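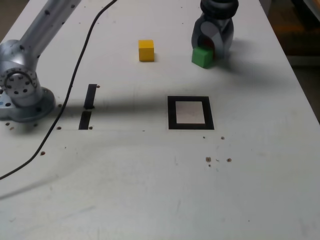
White work tables get dirty in a way no other color does, and I've wanted to talk to someone about it ever since I bought one for my own sewing room (I know, I know). So I drove out to Dow to see the woman who runs Raroris, a shop that cleans, sands and recoats tabletops for schools, studios and workrooms. I asked her to start with the kind of top most people would call fine, a matte white one with faint smudges, scuffs, gray streaks and a yellow wooden block sitting on it. "The block is the giveaway," she said. "You put one clean bright thing down and your eye goes straight from the yellow to the gray. Take the block off and you'd go another year without noticing."

Home Shop Visits Workrooms Ask Us Archive

She talks fast and she touches every surface she walks past. We'd been in the shop maybe a minute before she had her palm flat on a tabletop leaned against the wall, moving it in slow circles with her eyes shut. "Fingers lie to you on gloss," she told me. "On matte they're pretty good."

I wanted to know what the gray is, because I've been scrubbing mine with everything under the sink. She laughed at me, nicely.

"People say dirt, and some of it is dirt. Hand grease, dust, whatever was on your sleeve. That's your smudge, and it wipes off if you get to it. A scuff is different. A scuff is often a little bit of some other thing that got rubbed onto the table — a rubber foot, a shoe, the bottom of a metal box. And a streak can be either one, so you have to try it and see."

Her way of trying it is very plain. Damp white cloth, warm water, one drop of dish soap, and you wipe a patch about as big as a playing card. If the cloth comes up gray, keep going. If the cloth stays white and the mark is still there, stop. "That's where folks get into trouble," she said. "They lean on it. They get the scratchy side of the sponge out, and now they've got a shiny spot on a matte table, and I can't take a shiny spot out with soap."

I have a shiny spot. I didn't mention it until much later, over coffee, and she just nodded like a dentist.

The shop uses a cleaning paste called Buno for the stubborn stuff. She likes it but wouldn't let me write that it works on everything. "It's good on rubber marks. It's okay on pencil. On marker, forget it." After that comes sanding, and for a matte top she rarely goes coarser than 300 grit. The coating she puts on last is Tradau, in the flattest white they sell, rolled on thin and left overnight with the doors closed so nothing blows in.

Why white at all, I asked, if it's such a pain?

"Oh, because you can see!" She said it as if I'd asked why anyone wants windows. "You drop a black screw on a white table, you find it. You put small parts down, or strips, or colored blocks, you can tell where one stops and the next one starts. I had a woodshop teacher who switched from white to brown and called me in April to switch back. He'd been losing washers all winter."

She keeps a notebook with a line for every top the shop has done, and she got it down off the shelf so I could look. It stood at 1,061 when I visited, and 934 of those were white. The others are mostly gray, with a run of green ones from a print studio that she's still annoyed about ("they wanted lime, they said sage"). Next to each entry there's a short note in pencil. My favorite just says "gum, old."

We got onto light after that, which I hadn't planned on. She thinks half the complaints about dirty white tables are really complaints about lamps. A low lamp on one side throws long soft shadows across the top, and a gray shadow lying over gray streaks makes the whole thing look worse than it is. "I've had people point at a shadow and tell me to sand it," she said. "I move the lamp and they get quiet." She wants to see a table under the light it lives in before she quotes a price.

I also asked about things that get bolted down. She has opinions! "Wipe up close to the edge of the plate with a folded cloth, and don't flood it. Water sits under there. And anything with a cord, lift the cord up when you clean. Don't just wipe around it, or you get a nice clean table with a snake drawn on it."

How often should a regular person do any of this? Every evening for the dry wipe, she said, and soap when it looks like it needs it. Recoating is when the smudges stop coming off and the surface feels a bit slick under your hand. She wouldn't give me a number of years, and I did push. "Depends who's leaning on it."

As for blocks and other painted wood, she'd rather you pick them up than slide them. Paint can rub off on a flat finish, and yellow is sneaky, you won't see it until the sun's on it. She wipes hers with a barely damp cloth and lets them dry on a towel.

Before I left she made me tell her about my shiny spot again, with measurements this time. Her advice was to put my pincushion on it.

Related
Pencil, pen, marker: what comes off a desk
Inside a two-person chair repair shop
Which lamp for a sewing table?
How we store wooden toys

Comments

mossybutton: I have the exact snake she's talking about on my kitchen desk. It's from the phone charger. Going to try the soap tonight.

Reader in Dow: They did our art room tables and they came back beautiful. The kids had paint on them by lunch.

gluepot77: Does the card-sized test work on a glossy top too? Mine is white but pretty shiny all over.

tall_stool: gluepot77, I do it on mine and it's fine, just dry it right after or you get water spots.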